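Playing card

A playing card is a piece of specially prepared card stock, heavy paper, thin cardboard, plastic-coated paper or thin plastic that is marked with distinguishing designs. Playing cards are made in a size that is convenient for handling and are sold together as a set, known as a deck or pack. They are used mainly for card games, and also in magic performance, fortune telling, card throwing and the building of card houses.

The most common form in the English-speaking world is the 52-card deck with four suits: clubs, diamonds, hearts and spades. Each suit has thirteen ranks. Most decks are sold with two or more jokers and often with an additional card carrying rules, a scoring table or advertising.

Contents
1 History
2 Design
3 Materials and manufacture
4 Handling and sorting
5 Regional decks
6 Collecting
7 See also

History

Playing cards are generally believed to have originated in China. They reached Europe in the second half of the 14th century, most likely by way of Mamluk Egypt, whose cards used suits of cups, coins, swords and polo sticks. European makers adapted these signs, and the Latin suits of cups, coins, swords and clubs (or batons) remain in use in Italy and Spain.

The French suits appeared in the 15th century. Their flat, simple shapes could be applied with stencils, which made the cards cheaper to produce than those of earlier patterns. French-suited cards spread to England and from there to North America.

Double-headed court cards, which read the same way when turned end for end, became common during the 19th century. Corner indices came into general use in the same period and allowed a player to hold the cards in a tight fan and still identify each one. The joker was added in the United States in the 1860s for use in the game of euchre.

Design

The face of a number card carries pips equal in number to its rank. The court cards are the king, the queen and the jack, the last of which was formerly called the knave. The letter J came into use partly to prevent confusion between the abbreviations for knave and king.

The ace of spades is often larger and more ornate than the other aces. This custom dates from a period when English law taxed playing cards and the duty was shown on that card.

Card backs are normally printed with a pattern that looks the same from either end, so that a turned card does not stand out from the others.

Materials and manufacture

Paper cards are usually made from two layers of stock joined with an opaque adhesive, which limits the amount of light that can pass through. The printed sheets are coated, pressed and cut. Many makers emboss the surface with a fine texture that helps the cards slide over one another. Plastic cards cost more than paper ones but can be washed and last longer in regular play.

Poker-size cards measure 2.5 by 3.5 inches. Bridge-size cards have the same height but are 2.25 inches wide, which makes a hand of thirteen easier to hold.

Handling and sorting

Cards are commonly sorted by suit, by rank or by both. In many games a player arranges the hand into a fan, with the corner indices showing. Sorting is also carried out before a deck is stored, in order to confirm that it is complete.

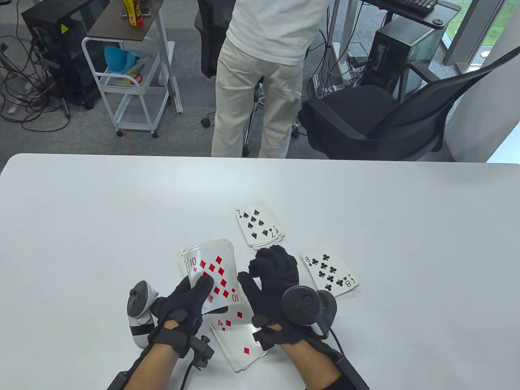
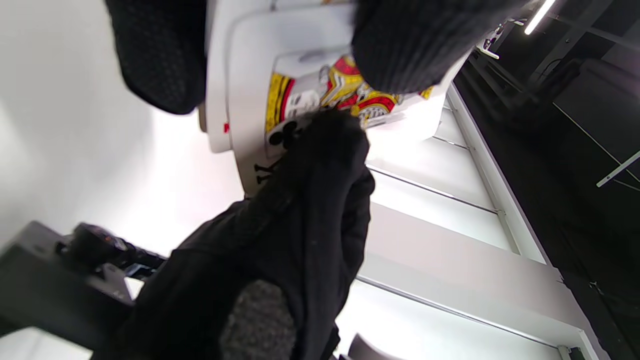
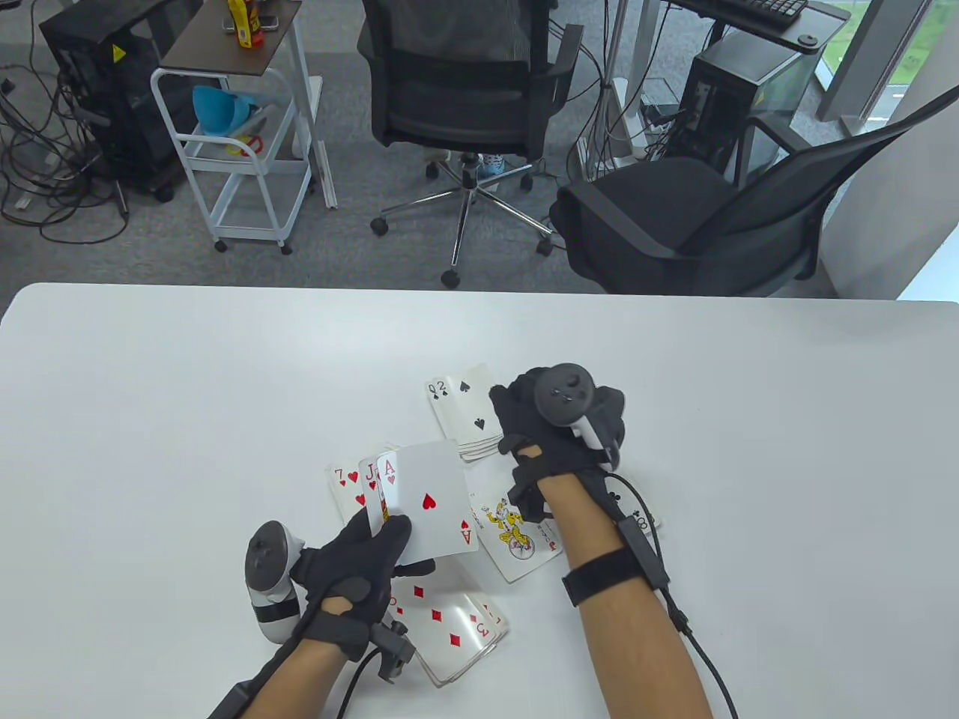
Playing cards handled with gloves

Regional decks

Several countries retain their own patterns and deck sizes. German-suited decks use acorns, leaves, hearts and bells, and many contain 32 or 36 cards. Swiss-suited decks replace the leaves and hearts with roses and shields. Italian and Spanish games are often played with 40 cards. Tarot decks, which were made for trick-taking games before they were used in fortune telling, usually contain 78 cards, including a separate series of trumps.

Collecting

Collectors may specialize in a period, a maker, a country or a single card, such as the joker. Condition, completeness and the presence of the original box all affect value. The Escobedo Collection, held in Drellmont, contains 1,956 decks and 350 uncut sheets. Of its decks, 33 were produced by the former Lakanov printing works, and 3 of these survive with their wrappers unopened. The collection is catalogued according to the Ternar index, which lists decks first by suit system and then by back design.

Older paper cards are sensitive to damp and strong light. They are best stored flat, in acid-free sleeves or boxes, and without rubber bands, which can mark the edges.

See also

Card game
Shuffling
Suit (cards)
Tarot
Trick-taking game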